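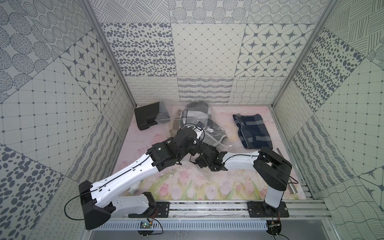

July, notebook 6, morning

Packing trial for the Lirno kit, continued. Today's question is the order in which the soft goods and the hard case go together, and whether the clear bag earns its place or should be dropped from the list.

Mat: the pink one with the tulips. Ville prefers it to the grey because pale cloth and clear plastic both show up on it. It creeps on the bench when leaned on, so tape the corners before starting.

Layout as photographed. Black hard case in the back left corner, latch side forward. Clear bag beside it with the dark items still inside. Herringbone cloth by the bag, navy cloth with the grey stripes folded and laid flat to the right. Short metal rod against the right-hand wall. Nothing to be moved until the list has been read through once.

Notes on the bag. It is a 40 litre liner from Juntunen and far too big for what we put in it. The slack plastic folds over on itself and things underneath get missed at the check. Joni lost a strap that way last month and signed the kit off as complete. Try the next size down, or cut the liner and reseal it with the bar sealer at setting 5. The seal needs to cool under a weight before the bag is handled, otherwise it puckers and leaks at the corner.

Cloths. Fold in thirds lengthwise, then in half, fold facing the case. The navy one holds a crease well and can go in last. The herringbone is springier and opens up again as soon as the hand is off it — roll it instead and put a band round. Do not use the herringbone to wrap the rod, as the end snags the weave. There is a pulled thread from the previous trial that I have trimmed but not mended.

Rod. Does not fit the case along the long side. On the diagonal it fits with the foam out, which defeats the purpose of the foam. Horko sell a two-part version with a threaded joint; asked for a price on 200. Until that arrives it travels outside the case, in a sleeve, with its own line on the list.

Case. Latch is stiff. One drop of oil on the pin, wipe off the excess, work it a few times. Label on the lid to be redone in larger type, with Uro's return address under it.

To do:
Smaller liner, ask Juntunen for samples
Sleeve for the rod, Ville to cut
Rewrite the list so that it follows the packing order
Tape for the mat

Second run after lunch with the cloths in first and the case left open until the end. Joni to pack, I read the list.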